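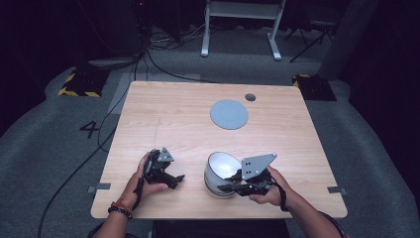

Modupe Briggs
Lecturer in Applied Robotics, Mondal Institute

Chapter 6
Collecting Demonstrations by Hand

6.1 Scope of the chapter

Chapter 5 treated the policy as a function fitted to pairs of observations and actions, and took the pairs as given. The present chapter deals with how they are obtained. It covers hand-held collection, in which a person holds a pair of grippers and performs the task directly. Teleoperation is left to Chapter 7.

The unit of collection is the episode. An episode begins with the objects in a start arrangement and the grippers clear of them, and ends when the goal arrangement has been reached and the grippers have been withdrawn. Everything between those two points is kept, including pauses and second attempts at a grasp. Material before the first point and after the last is trimmed.

6.2 The working station

A station consists of a table, a set of objects, a pair of grippers and one operator. In the opening photograph the objects are a white bowl and a flat, round gray disc on a light wooden table, with a gripper in each of the operator's hands. Strips of gray tape overlap the front edge of the table toward the left and right. Marks of this type are useful as references when a station is reset, provided they are not moved during a collection run. If a mark must be replaced, the run is closed and a new one opened.

The number on the floor beside the table, a 4 in this case, should be treated as part of the record. Two stations with the same furniture will still differ in lighting, table height and background, and a policy may come to depend on any of these. An episode whose station is unknown cannot be assigned to a training or test split with confidence.

6.3 Two hands, one task

Bimanual tasks raise a question that single-arm tasks do not: which hand does what. Consider placing a bowl on a disc. The right gripper may lift the bowl while the left holds the disc still, or the left may stay idle throughout. Both are correct. A data set that mixes them without a label, however, presents the learner with two different actions for nearly the same observation. A model that averages its targets will produce a motion lying between the two, and that motion may accomplish neither.

There are two usual remedies. The first is to fix the role of each hand in the written task instruction. The second is to permit both strategies and to use a policy class able to represent more than one mode (Section 5.4). The first is cheaper and is assumed in the exercises.

6.4 A worked data set

The Lulik set, used throughout Part II, contains 451 episodes of bowl placement. Of these, 393 come from runs in which hand roles were fixed. The remaining episodes were recorded before the instruction was revised in November and are stored separately. Todor Radulović and Tâm Doãn wrote the revised instruction, which is reprinted in Appendix C.

Episode count is a poor measure of coverage. A run of 115 episodes with the bowl started from the same spot holds less information about grasping than a much shorter run with the start position varied over the reachable part of the table. Start positions should therefore be drawn from a list prepared in advance. Operators asked to vary positions freely tend to return to a few comfortable ones, usually near the dominant hand.

6.5 Terms used in this chapter

Run: a sequence of episodes collected at one station by one operator under one instruction.

Reset: the return of all objects to a start arrangement between episodes.

Rejected episode: an episode excluded from training under a rule written down before the run began.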